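# Selling a Small Condo in a Slow September

Kanchan Goel has been listing condos and townhomes in Idmont for most of her working life. She spoke with us at the Heder office on a Monday, between two showings.

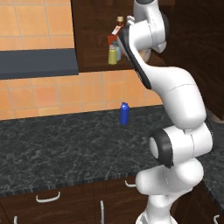 What is the first thing a condo seller should do before listing? "Get the association documents," Goel said. "Budget, reserve study, meeting minutes, rules on rentals and pets. Buyers ask for them, lenders ask for them, and if the management company takes two weeks to send them over, you want those two weeks to happen before you have an offer."

Most sellers she meets want to start with price. She would rather leave that for the second visit, after she has read the minutes. A special assessment that has been discussed but not voted on can change what a buyer will pay, and it can change which loans are available.

"I had a one-bedroom in Cisternas last year, unit 1001," she said. "Nice unit, good light, priced fine. The minutes had a paragraph on the garage membrane. We disclosed it on day one and the buyers built it into their offer. If they had found it themselves in the second week, I think they would have walked."

Cisternas has 50 units and a waiting list for the storage lockers. Jarstead, two streets over, was built by the same developer and is run quite differently. Goel says people moving from one to the other are often surprised by the move-in deposit and the hours for the freight elevator.

She does not think September is a bad month to sell. There are fewer buyers than in spring, but the ones who come through the door tend to have a lease ending or a job starting. Her last listing at Jarstead went under contract after 28 days.

"People see day 10 and they panic," she said. "They call me and say, should we drop it? I ask how many showings we had and what the feedback was. If we've had showings and the comments are all on the carpet, then it's the carpet. If we've had no showings at all, then we talk price."

On staging, she is not strict. She asks owners to clear the balcony, take half the clothes out of the closets and replace any dead bulbs. She has stopped telling people to paint everything white.

Parking takes up more of her time than anything else. Some spaces in Idmont are deeded, some are assigned by the association, and some are rented month to month from another owner. Listings get this wrong often, she said, and the mistake usually comes out at the title stage.

"A seller will tell me, I've parked in that spot since I moved in. Fine, but what does the deed say? Constanza Durán in our office pulls it for every listing now. We had 2 in one summer where the space belonged to somebody else."

Emiliano Herrera, who bought at Jarstead through Goel in the spring, said he had not thought to ask. "I assumed the parking came with it. Kanchan sent me the page with the space number on it before I signed, and I kept a copy."

Goel also suggests that owners tell the property manager before the sign goes up. Some buildings do not allow a lockbox on the front railing, and some want agents to sign in at the desk. At Jarstead open houses need to be booked ahead, and the guest spaces cannot be held.

She had a few minutes left before her next appointment and used them to call the management company at Cisternas, which still owed her a rental cap letter. They told her it would be ready Wednesday - she wrote that down and went to get her coat.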